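Looking after a wooden table
Notes for the home from the Dramton Household Newsletter
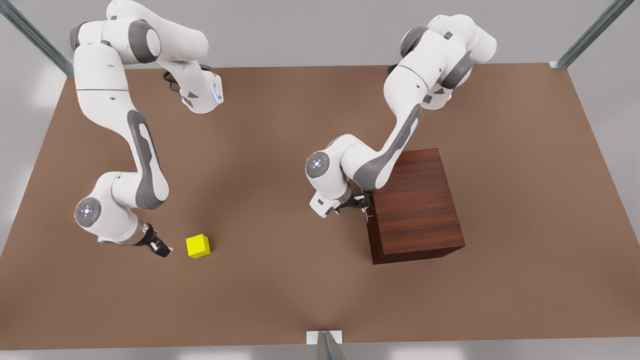 Issue 67, page 4

Several readers wrote in after the April issue to ask about kitchen and dining tables, mostly second-hand ones, and whether it is better to oil, wax or varnish them. The answer depends on what is on the table already, so start by finding that out.

Turn to the underside or the inside of a leg, where a mark won't show, and put a drop of water on the surface. If it sits there as a bead for ten minutes, the table is probably varnished or lacquered. If it sinks in and leaves a darker patch, the wood is bare or has been oiled a long time ago. Wax falls somewhere in between. You can check for wax by scraping gently with a fingernail: a soft, greyish curl under the nail means wax.

Varnished tables

These need very little. Wipe with a damp cloth and a drop of washing-up liquid, then dry with a second cloth. Don't use spray polish with silicone in it. It gives a quick shine but gets into any small crack, and new varnish will not stick over it later. If the varnish is only dull, leave it alone. If it is flaking, it has to come off, and no amount of oil on top will help.

Oiled tables

Oil once every few months for the first year and then once or twice a year. Clean the top, let it dry overnight, and rub on a thin coat with a lint-free rag, going along the grain. Wait 15 minutes and wipe off everything that has not soaked in. Most of the sticky tables we hear about have had too much oil left on them. If yours is sticky now, rub it down with a little fresh oil on a fine nylon pad and wipe it dry straight away.

Lay used rags flat outdoors to dry before they go in the bin. Linseed oil gives off heat as it cures, and a screwed-up rag can catch fire by itself. The same goes for rags used with Danish oil.

Waxed tables

Wax looks well on an old table but marks easily. Hot mugs leave white rings and so does a wet vase. A fresh white ring will often go if you leave it for a day or two with the room warm. After that, try a little more wax on a soft cloth and rub in small circles. A black ring is another matter. It means water has reached the wood, usually with some iron in it, and you will need oxalic acid crystals, rubber gloves and an open window. Follow the packet.

Joints and wobbles

Before you glue anything, stand the table on a floor you know to be flat. One reader in Hindwood took the legs off a pine table twice before finding that the kitchen floor was to blame. If the table does rock, tighten the bolts or corner screws under the top first. Old screw holes that no longer grip can be packed with matchsticks and wood glue, left a day, and drilled again with a small bit.

Tops that have cupped or split are often the result of heating. Keep the table a good distance from a radiator, and don't stand it half in the sun if you can help it. Small splits tend to close a little in summer, so don't fill them then – wait until the heating has been on for a month and you can see how wide they get.

Swaps and offers

The tool cupboard at Dramton library now has two cabinet scrapers and a set of sash cramps, which can be borrowed for a week. Ask at the desk and quote your newsletter number. The cupboard has lent out 163 items so far this year, and about 20 are overdue, so please look in your sheds.

We still have a few tins of hard wax oil left from the bulk order, in clear and light oak. They are for collection only from the Hindwood shop, at the back entrance.

A reader has an extending table in teak veneer, six chairs to match, and wants them to go to someone who will use them. Write to us quoting box 1066.

Letters for the next issue should reach us by 23rd July. We are after advice on getting candle wax out of unfinished oak, and would also like to hear from anyone who has tried soap flakes on a scrubbed pine top – what proportion to water, and how often.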